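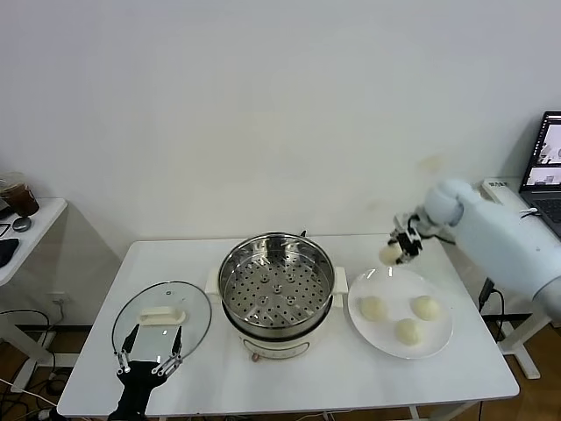

Ticket summary
Project: Dradow - two-handed food handling, steamed bun task
Raised by: Wedwood evaluation group
Assigned to: Sotico controls support
Status: Resolved, monitoring until the end of May

Reported behaviour
The task policy is required to hold the glass lid clear with one hand while the other transfers buns from the plate to the steamer basket. During evaluation, the grasp on the bun was released early on a number of transfers. The fault was recorded in 19 episodes. In each of them the fingers began to open while the wrist was still travelling towards the basket. The lid hand was not affected.

Method under test
The policy was trained on 2000 teleoperated demonstrations using the Maeng action-chunking method. Each chunk covers a short period of future motion for both arms, and overlapping chunks are averaged before commands are sent to the joints. Finger commands were averaged in the same manner as arm commands.

Log

9:40 am - Ticket opened. Episode recordings and joint logs attached by Wedwood.

10:15 am - Hand firmware and finger calibration checked against the commissioning sheet. No fault found.

11:05 am - Commanded and measured finger positions compared. The hand followed its commands correctly. The early opening was present in the command stream, and the hardware was therefore ruled out.

1:30 pm - Chunk outputs reviewed. Newer chunks held the fingers closed, but older chunks still in the average had already predicted the release. The blended value fell below the closing force needed for a soft, rounded item.

2:20 pm - Averaging disabled for finger joints only. Arm joints left unchanged. The most recent chunk now sets the finger command.

3:50 pm - Evaluation repeated with the same checkpoint. No early release recorded. Slight finger jitter was noted at chunk boundaries in 3 episodes - none resulted in a dropped item.

Resolution
Configuration change accepted by Wedwood. Retraining is not required. Results gathered before the change should be labelled as such and must not be pooled with later results.

Outstanding items
Finger jitter at chunk boundaries is to be tracked under a separate ticket, priority 4.
The method section of the Dradow report is to be amended to state that arm and finger commands are now treated differently.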